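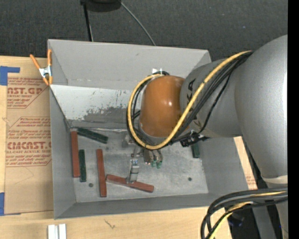

Six Weeks With a Bin-Picking Kit, and My Elbows Have Opinions

Reading time: 6 min

We use cookies to remember your preferences and count visits. Manage settings or accept all.

I should say up front that I'm a sucker for anything with the word "kit" in its name. I grew up on model trains and radios you soldered yourself at the kitchen table, so when Vireo offered me a loan of their bin-picking package, I said yes before I'd asked what it weighed. (A lot. Ask before you say yes.)

The idea is simple enough. You already own a robot arm, or you've got your eye on a used one. Vireo sells you the rest: a gripper, a set of swappable fingers, a metal bin with sloped sides, the cables, and the software that decides which thing in the bin to go after next. They call it the Bukance package, and no, I couldn't get anyone to tell me where the name comes from. You bring the arm, the table and the patience.

I set up in Leandro Goicoechea's workshop, where there was already an arm bolted down and a plywood table I was allowed to scratch. Leandro builds fixtures for small factories and has the calm of a man who has dropped expensive things before. He handed me an orange spring clamp for the corner of the bin and told me it would save me a bad afternoon. I've since bought 4 of my own.

So, the blocks. The starter exercise has you tip red and green blocks into the bin and let the arm fish them out one at a time. I figured I'd do it once, feel clever, and move on to real parts. I was still at it two weeks later! Blocks look easy until one is lying flush along the wall of the bin and the fingers have no room to get around it. The sloped sides are supposed to help with that, nudging things toward the middle, and for short parts they do. Long ones tend to settle along the edges and stay there.

What I liked right away was the approach. The fingers are narrow, and the software brings them in more or less straight down, so you can pick a block that's close to its neighbor without shoving the whole pile around. You can watch it choose, too. The screen ranks the candidates and shows you the order, and if you disagree you can bump one to the top. I disagreed a lot in the first week and hardly at all by the third, and I'm still not sure which of us got better.

Then there are the cables. Oh, the cables. There's a fat yellow one and a whole bundle of black ones that ride along the arm and loop around the wrist, and you need to leave that loop bigger than looks decent. I made mine tidy the first time, because I'm a tidy person, and the wrist ran out of slack on its second big turn. Leandro cut every tie I'd put on and started over. The manual gives this one paragraph and a drawing the size of a postage stamp. It deserves a chapter, with a warning on the cover.

I rang Sebastian Voicu at Vireo to grumble about it, and he took it well. "We wrote that page for people who had already done it," he told me. "You're the third person to call me about the loop." A longer cable guide is promised for September, along with a softer set of fingers for parts that mark easily. I'd like both, please, and I'd like the guide first.

How does it stack up against the others? I've spent time with two. Vosinby's system is slicker to look at and gets you going faster - their setup took me a single morning - but you're married to their bins and their arm, and if you want a different finger you fill out a form and wait. Snorradóttir goes the other way. You get beautiful hardware and a stack of documentation I could have used as a footstool, and it assumes you write code for a living. Vireo sits between them. I don't write code for a living and I managed, with a little swearing.

For the long test I ran batches of 40 picks and kept going until I hit 400. I'm not going to pretend that's science. The misses I wrote down were nearly all the same sort: a block on a slant with one end up against another, where the fingers came down slightly off and pushed when they should have closed. Changing to the shorter fingers helped. So did slowing the last bit of the descent, a setting you'll find three menus deep under a heading that has nothing to do with speed.

Small gripes, then. The bin floor scratches if you look at it funny. The start-up chime can't be turned off, only down. And the case it ships in has no wheels, a decision I'd like to discuss with whoever made it.

Would I buy it? If I had a steady stream of chunky, hard-sided parts and an arm sitting idle, yes, and I'd get the spare fingers at the same time. If your parts are thin, floppy or shiny, wait for the softer set and ask for a trial on your own pieces. Vireo does loans for a month at a time, and Sebastian was kind enough to stretch mine when I begged. Leandro has asked whether the kit could stay a while longer at his place, and I've told him he has to call them himself.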